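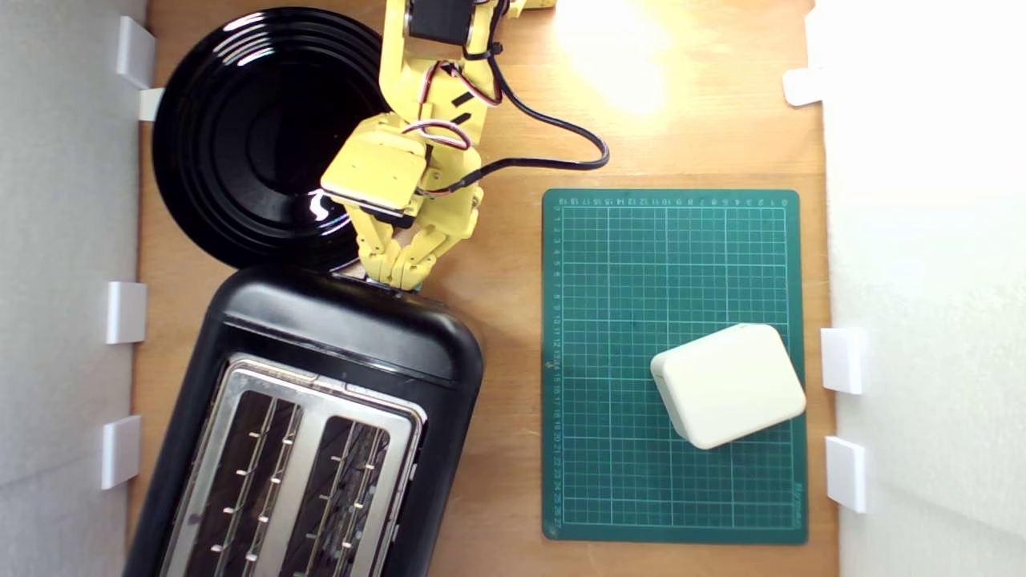 Re-oiling a worktop that has gone patchy

Landeg_joiner
Wed 10 April
Beech worktop, oiled in December with two coats of Butier hard wax. It now has dull areas by the sink and a darker band near the hob. Water still beads on most of it. Is a local repair possible or does the whole surface need sanding back?

tansy793
Local repair is fine with hard wax. Clean with white spirit, let it dry overnight, abrade with 120 grit, then one thin coat feathered out past the dull area. Buff off after 12 minutes.

Suteck_Dave
120 is too coarse for an existing finish. You will see the scratches as soon as the light comes in low. Use a grey pad.

tansy793
Depends how deep the water has got. If the grain has lifted, a grey pad won't flatten it. I start coarse on the raised part only and go finer from there.

Suteck_Dave
Then say so in the first post. Someone will go over the whole top with it.

Sioned Dafis
Two coats is on the low side for beech near a sink. The tin I use says three for wet areas. I would patch the dull parts as described, then put a full coat over everything, otherwise the sheen will differ between old and new. The dark band by the hob is a separate matter. Was there any oil or fat left standing on it?

Landeg_joiner
Possibly. The band follows the back edge of the hob and doesn't lift with washing-up liquid.

Sioned Dafis
Try white spirit on a rag first. If no colour comes off on the rag, it is in the wood and you will have to sand that strip.

Clutholm_K
I would take the lot off and use plain Danish oil. Cheaper, and you can top it up whenever you like.

tansy793
It needs topping up far more often, though. Mine wanted doing every 6 weeks by the sink.

Clutholm_K
Ten minutes with a cloth. I don't count that as work.

Landeg_joiner
Staying with the hard wax as I have most of a tin left. White spirit on the band: slight brown on the rag, so some of it is coming off. Will go again tomorrow before sanding anything.

Suteck_Dave
Lay the rag out flat outside when you have finished with it. Same for the wax cloths.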